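4. What changed on the packing bench

Our placement was at Galum, a firm in Tumidside that packs manicure sets for mail order. In May a robot arm joined the bench. Management called it Skidirano. The packers called it several other things.

Before the arm, a packer filled 217 cases a shift. With it, the count fell to 205, and one packer was moved to "supervision," a job that consists of sitting next to the robot and sighing. We interviewed 10 people. Most liked the rest for their thumbs. Few liked waiting for a machine to make up its mind about a clipper.

Breaks also changed. People used to stop together. Now one stays behind, as with a toddler near stairs.
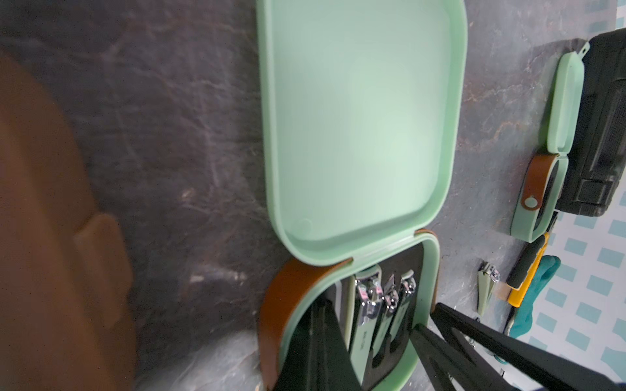 Figure 3. Gripper at the open case, three clippers seated in the foam insert.

The small closed cases with the snap strap are still done by hand. Packers guard this work closely, and they have asked for it in writing. Management's reply was due in 17 days and had not arrived when we left.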